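チケット928：左グリッパーの開度が途中で飛ぶ件
状態：対応中(様子見)
対象：Plasholm手持ちグリッパー 左右セット/作業台5番
記録ソフト：Cusilness

おつかれさまです。小物入れの仕分け作業を録っていたら、また左がやらかしました。前回「たぶん直りました!」と書いて閉じたの、私です。すみません、開け直します。

症状から。左のグリッパーをゆっくり閉じていくと、開度の値が途中まで素直に下がって、いきなり全開の値に跳ねます。で、コンマ何秒かで戻ってくる。手元の指はちゃんと閉じる方向に動いているのに、ログの中だけ一瞬パカッと開いてるんですよね。これをそのままアームに再生させると、つまんだものを仕切りの上で放り出します。午前中に再生したときは小さい部品が床まで飛んで、カーペットの上を這いつくばって探すはめに……。

右は同じ操作をしても一度も出ていません。

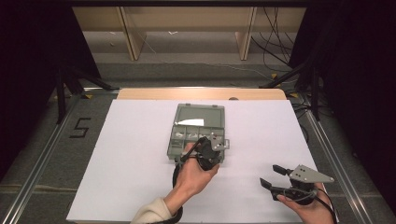 5番の台での作業中。両手にグリッパー、奥に向けて置いた仕切りケースで確認。

試したことを順に書いておきます。

10:20 Cusilnessを再起動。変化なし。ついでにPCも再起動、やっぱり変化なし。

10:45 左右のケーブルをハブ側で入れ替え。跳ねるのは左のまま。ポートのせいにしたかったんですが、だめでした。

11:10 キャリブレーションやり直し。全閉0、全開1000できれいに取れます。取れちゃうんですよ、これが。止まった状態の値だけ見ていると完全に健康体です。

11:30 開閉を16回ずつ。左は8回跳ねました。右はゼロ。見ていると、手首を内側にひねりながら閉じたときにばかり出ます。ひねらずに真っすぐ閉じると、おとなしい。

13:15 左のケーブルの根元を指で押さえながら開閉。跳ねません。離してひねると、跳ねる。うわ、これだ!と声が出ました。

というわけで、コネクタの根元の接触を疑っています。ケーブルがグリッパーから下に垂れて手の脇を通るので、ひねるたびに根元が引っぱられるんだと思います(持ち方の癖もありそうなので、ほかの人でも出るか知りたいです)。

13:40 Voßの予備ケーブルに交換して、遊びを長めに取って結束バンドで本体に固定。同じ16回で跳ねはゼロになりました。ただ前回もこのくらいで喜んで閉じて痛い目にあったので、今日は閉じません。

それと安全面でひとつお願いです。今日の午前に録った左手のデータは、アームでの再生に使わないでください。Nutidholmの共有フォルダで「保留」に移してあります。開度が跳ねた瞬間に指が全開になるので、近くに手を出していると危ないです。どうしても動きを見たいときは、画面上の再生だけで。

残り：
・外したケーブルの導通チェック(曲げながら)
・開度が1コマで急に変わったら記録を止める設定、Cusilness側でできるか確認
・右も同じ取り回しに変更。まだ症状はないけど、時間の問題な気がして

追記 16:05
交換後のケーブルで夕方まで続けて録りました。跳ねは出ていません。明日の朝いちで、わざと意地悪にひねりながらもう一度やります。それで出なければ、グリッパー本体は開けずにケーブル不良として書き直します。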